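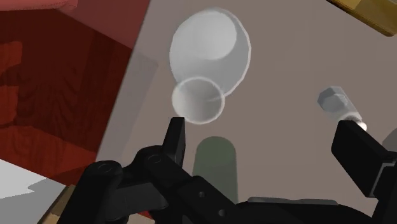

4.2 Dating unmarked glass from sale listings

Dealers in old table glass have long claimed that an unmarked piece can be placed by its rim, its base and the color of its wall. The claim is older than online selling, and it was made by people who had the glass in their hands. It has since been carried over, with very little argument, to pieces known only from pictures. We doubt that it survives the move. Seen from overhead, a clear vessel gives up its outline and not much more. In Figure 3, which is a computer rendering, the large vessel has a thin, slightly faceted bright rim down its right side, and the smaller round glass overlapping its lower edge has a thin whitish ring. A reader trained on dealer handbooks would want to make something of that difference. One rim might be called ground and the other fire-polished, and from there it is a short step to a workshop and a decade. But these are rendered surfaces, and no workshop made them. The brighter oval in the upper part of the large vessel raises the same problem, since a patch like it in a listing could be read as a reflection, a thick spot in the wall or frosting, depending on what the reader hoped to find.

We tested the handbook method on the Drevby file, a set of 3,070 closed listings for clear and pale table glass. Most carry a date range of some kind. We drew 400 for close reading and asked what each seller gave as grounds for the date. The answers were thin. Many listings offered no grounds at all. Others used a phrase such as "typical of the period" and left the period to be worked out from the price. Where a rim was mentioned, it was often mentioned in words taken from an earlier listing for a different piece, sometimes with the same spelling mistakes.

Kelmendi has argued that copied wording does not matter if the first seller was right. We accept this as logic and are not much comforted by it. For the group sold as Zasberg glass, we traced the wording back to 15 early listings, and in none of them did we find a bill, a pattern book entry, a label or a family record. What we found was a note that Costel Preda had "seen similar." Preda was a careful dealer by all accounts, and he may well have seen similar pieces. We would like to know what they were similar to, and who had dated those.

The case for Juhász glass looks better at first. There is a surviving stock list, and it names shapes. It gives no drawings, however, and the names are ones that any glass seller might have used: low bowl, small tumbler, covered dish. Rana matched the names to pieces in private hands and reported a good fit. With names this broad it is hard to see how the fit could have been a bad one. We repeated the matching with 20 pieces that no dealer has ever linked to Juhász, and every piece found a home on the list. This does not show that Rana's matches are wrong. It does show that the list cannot do the work being asked of it.

Two objections should be met. The first, put to us by Silviu Văduva, is that experienced buyers look at many features together and that it is unfair to take the rim alone. Perhaps so. Yet when we asked for the other features, we were given weight, the sound of the glass when tapped, and wear on the base. None of the three can be had from a picture taken from above, and few sellers in the Drevby file report them. The second objection is that the market would have corrected bad dates by now. We see no reason to expect this. A buyer who pays for an early date has little interest in finding a later one, and the piece tends to come back to market with its old description attached.

We do not suggest that the dates in the file are all false. Some are likely to be right, and the Flarndale pieces, which have marked bases, are a separate matter and are treated in Section 5. Our point is narrower. For unmarked clear glass, a date drawn from a listing should be recorded as the seller's opinion, with the seller named, and should be left out of any count used to trace a workshop's output. Earlier studies that did include such dates, our own first survey among them, will need to be run again without them.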